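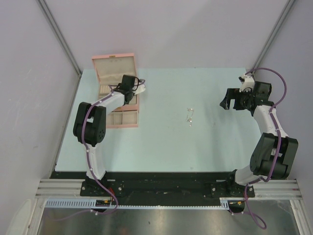
## 3 首饰盒归位：耳饰和细链

赶着写的，先用着，10月再统一改版。适用 Kao 系列首饰盒，货号 2315，翻盖、下层分格那款。Pernside 的旧款格子宽一些，步骤一样，第5步跳过。

### 开始之前

- 桌面擦干净，擦完等干透。别铺毛巾，爪镶会勾线。
- 盒盖开到底，自己能立住再松手。立不住的，看第2节调铰链。
- 手上别有护手霜。戒指摘掉。
- 一次只拿一件出来。剩下的先别动。

> **注意：** 盖子没撑稳就伸手进去放东西，容易夹手，也容易把前排带翻。

### 步骤

1. 先定格子。前排长方格放细链、手链；后面小格放耳饰。戒指不放这层。
2. 首饰放桌子中间，离盒子一掌远。太近了袖子会扫到。
3. 看扣头。开着的先扣上，扣不上的单独放，别硬塞进格子。
4. 耳饰成对放，一格一对。耳堵要套回去，不套的话针会扎内衬，时间长了起毛。
5. 细链先对折，再对折，捏住中段放进长方格，扣头朝外。下次拿的时侯好找。
6. 水钻链不要折，顺着格子盘一圈。折痕处的石头最先掉。
7. 合盖前用手指沿格子边摸一遍，有翘出来的链尾按回去。慢慢合。

> **小心：** 合盖有阻力就停。不要压。多半是链子搭在格边上了，压下去镶口就歪。

### 打结了怎么办

水钻链最麻烦，镶口是方的，互相卡。别拎起来抖，越抖越紧。
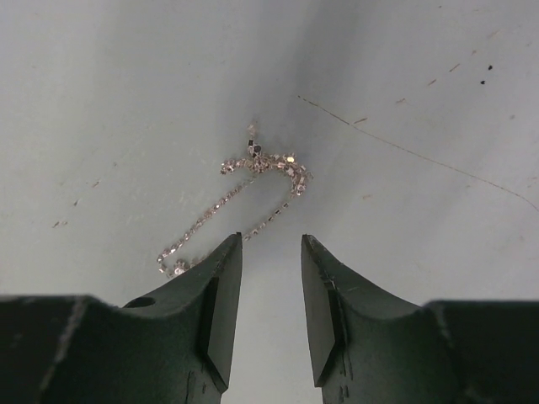
Sze-wing Fang 看完初稿回了一句：水钻链千万别照金属细链那套滴油来解，油进了镶口底下，石头会发乌，擦不回来，宁可多花几分钟用牙签慢慢挑。

照她说的改了，原来滴婴儿油那步删掉。现在这样做：

1. 链子平放，两头先理出来，朝自己这边摆。
2. 找最松的那个圈。从松的开始，紧的留到最后。
3. 牙签两根，一根压住，一根挑。别用针，会刮镀层。
4. 挑开一点就往外推一点，不要拉链尾。
5. 试了3次还不动，先放着，换个方向再来。
6. 解开后拉直检查一遍，有没有掉石、镶爪有没有翘。翘的用指甲轻轻压，压不平就送修。

> **注意：** 解结时下面垫浅色的面，石头掉了看得见。深色桌面几乎找不回来。

### 收好以后

- 盒子平放，不要竖着塞进抽屉。
- 带出门的话，每格垫一小块软布，别垫纸巾，掉屑。
- 水钻和珍珠不要同格，会刮花。
- 内衬脏了用干软刷刷，不要水洗。胶遇水会开，格子板就松了。
- 干燥剂放2包，角落里，别贴着银饰。变硬就换，别等。

### 常见问题

**格子不够用？** 加一层 Kustbridge 的浅托盘，搁在下层上面。先量高度，盖子要能合上。

**耳饰只剩一只？** 也占一格，放最后一排，别和成对的混。找到另一只再往前挪。

**链子老是滑到隔壁格？** 格子装太满了，拿掉一条。或者把扣头扣在自己的链身上，成一个小圈在放。

**内衬翘边？** 双面胶临时贴一下，别用502，会发白还有味。

换内衬、配铰链找 Stavidthorpe 柜台，报货号就行。第4节（戒指槽）Chun-hung Ko 在写，还没交，先参考旧版。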